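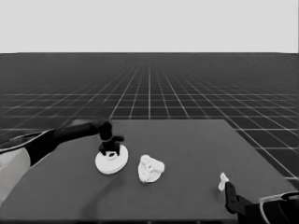
Grid floor, straight horizon, one line down the middle.

Thread on laying out floor tile in a long room. Notes from the Lilter hallway job, 5/12/26. 1/8

Room is 54 feet long. Find the centerline first. Measure the width at both ends and at the middle, mark half of each, and snap chalk through the marks. If the three marks don't line up, the walls are out. Trust the chalk. 2/8

Dry-lay one row across the width. If the cuts at the walls come to less than half a tile, shift the whole layout by half a tile. You get wider cuts on both sides and the same number of joints. 3/8

Square the cross line with a 3-4-5 triangle. In a room this long, use 6-8-10 or larger. A small error at the corner grows with every row. 4/8
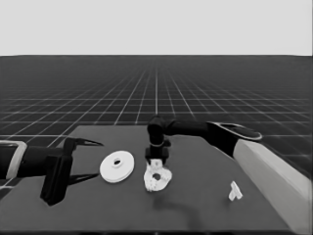
Sight lines decide which errors people notice. Joints that run away from the door are read as one long line, and a drift shows up fast against a straight wall. Lines like those on the gray ground plane crowd toward one point and blur into a dark band before they reach the horizon, so far-end joint width matters less to the eye than near-end alignment. Furniture set on a diagonal, like the far edge of that tabletop, gives the eye a second direction to compare. Check from the doorway at standing height. 5/8

Onyekachi Okeke asked about order quantity. The job took 2936 tiles, offcuts included. Buy all of it from one lot. We mixed lots at Nukwood in April and the shade change is visible at the threshold. 6/8

Movement joints: leave the perimeter gap open and cover it with baseboard. Do not grout it. For spacing in the field, follow the standard for your area and the membrane maker's sheet. 7/8

Tamunoemi Okonkwo has the layout sheet for the next one, the Oyewole stairs. Nosing details will go in a separate thread. 8/8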